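## Table questions I get a lot

**What do you clean a round wood table with?**
A barely damp cloth, mostly! I do keep glass cleaner within reach, but it's for the windows, and I never spray it straight on the wood.

**Do you really clear it every night?**
Ha, no. My friend Umut does. I get to it by 5 if I'm lucky, and the cables are always the last thing I deal with.

**Where did the table come from?**
A secondhand shop in Itby. I paid 318 for it, delivery included, and it took two of us to get it up the stairs.

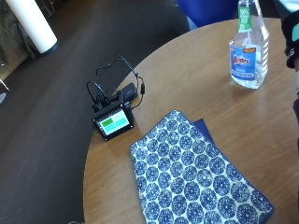
The round table, blue-and-white pattern and all:
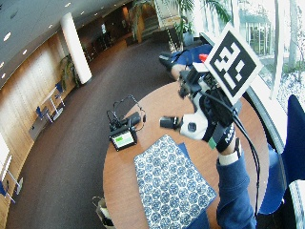

**Would you buy round again?**
Yes, though you lose the corners for stacking stuff (I miss them more than I expected). If your room is narrow, measure first and leave space to pull the chairs out.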